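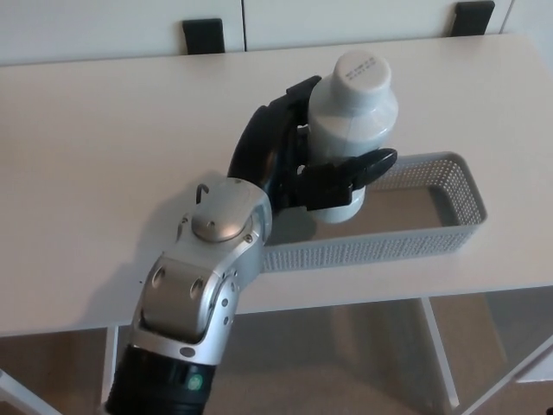

Department of Packaging and Handling Technology – Tshabalala Technical College

Automated Handling II
Handout 10: Reviewing a bench handling package (Orkon)
Issued 31 August 2026

Read before the lab session. Bring the Handout 9 worksheet with the grip force calculation completed. The calculation is not repeated here.

1. Scope

The package under review is the Orkon bench handling kit, supplied to the college by Wadent on a trial license. It is sold as a complete product: arm, multi-fingered hand, controller, teaching software and one year of remote support. The supplier's stated use is low-rate transfer of small containers between a bench and a tray or basket. The review covers that use only. Palletizing, capping and labeling are outside the scope, although the brochure mentions all three.

The handout covers the hand, the placing task, the software and the service contract, in that order. Arm kinematics were covered in April and are assumed.

2. The hand

A two-jaw gripper locates a part between two parallel faces. A multi-fingered hand closes around the part and lets the part decide the final finger positions. The consequences for a review are as follows.

Range of parts. One hand can take several container sizes without a change of jaws. The review should record which sizes were tried and which were only claimed.

Repeatability. The held position of the part varies more from grasp to grasp than with machined jaws. Do not carry over the arm's repeatability figure as if it applied to the part. They are separate quantities and the data sheet gives only the first.

Clearance. Fingers occupy space outside the part. With a squat bottle held upright, one finger over the shoulder beside the cap and a second across the lower half, the lower finger needs room on the side of the bottle facing away from the palm. Over a basket, that finger can overhang the rim. The clearance calculation must therefore use the outline of hand and bottle together. Using the bottle diameter alone is the most common error in submitted work.

Surface. Slightly glossy plastic gives less friction than the rubber test blocks used in Handout 9. Use the lower coefficient from the table at the back of the lab manual.

3. The placing task

The reference task is to place an upright white screw-cap bottle into a long, shallow gray mesh basket on a white table. The task is divided into five phases for scoring:

Approach – the hand moves to the pregrasp point beside the bottle.
Grasp – the fingers close and the controller reports contact.
Transfer – the bottle is carried to a point over the basket.
Lowering – the bottle descends to the basket floor.
Release – the fingers open and the hand withdraws.

Most of the difficulty is in the last two. During lowering, the bottle and the lower finger do not have the same free depth. If the finger is over the rim, the rim sets the limit and the bottle may still be above the floor when the hand stops. The choices are to shift the release point inward, to turn the wrist so that the finger lies along the length of the basket, or to accept a short drop. A short drop is acceptable for an empty bottle. It is not acceptable for an open one or for glass.

During release, the upper finger must clear the shoulder before the hand moves sideways. Check the opening order in the software. The default opens all fingers together, and this can tip a light container toward the palm.

The mesh wall needs a separate note. A dense grid of small holes is a poor target for some depth sensors, and the reported wall height may be unstable. Measure the basket by hand and enter the dimensions as a fixed object. The kit allows up to 64 fixed objects in one cell file, far more than the exercise requires.

4. Teaching software

The software has two modes. In guided mode the operator moves the arm by hand and stores points. In list mode the points are typed or edited in a table. The review found guided mode quick for the approach and transfer phases and too coarse for lowering. The recommended practice is to teach in guided mode and then correct the lowering and release points in list mode.

The contact report from the hand is a yes or no value. It does not give force. A student who needs force data must use the external sensor from the Cloltlow set, and the time stamps of the two logs have to be aligned manually.

Error messages are clear for joint limits and unclear for grasp faults. The code for a missed part is the same as the code for a part lost in transfer. Record the phase in which the code appeared, otherwise the log cannot be interpreted later.

5. Service contract

The contract offers remote support on working days and a scheduled inspection of the hand after every 2000 operating hours. Points to check in any contract of this type:

Whether fingers are treated as wear parts and charged separately.
Whether a loan hand is provided during repair.
Whether software updates can be refused. An update that changes finger timing makes earlier placing results invalid for comparison.
Who holds the backup of the cell file.

In the trial version, fingers are wear parts, no loan hand is included, updates may be deferred and the backup is the customer's responsibility.

6. Exercise 2

Work in pairs. Submit one report per pair.

a) Draw the combined outline of hand and bottle, seen from above, at the release point. Mark the basket rim.
b) State the minimum distance between the bottle axis and the near wall for a release without finger contact.
c) Repeat (b) with the wrist turned through a right angle.
d) Propose a finger opening order and justify it from the outline.
e) List the claims in the supplier's brochure that your results support, and those that they leave untested.

Sketches may be done by hand. Give all dimensions in millimeters. Part (e) is limited to one page.

Reading: Orkon operator manual, chapters on hand setup and fixed objects; lab manual, friction table.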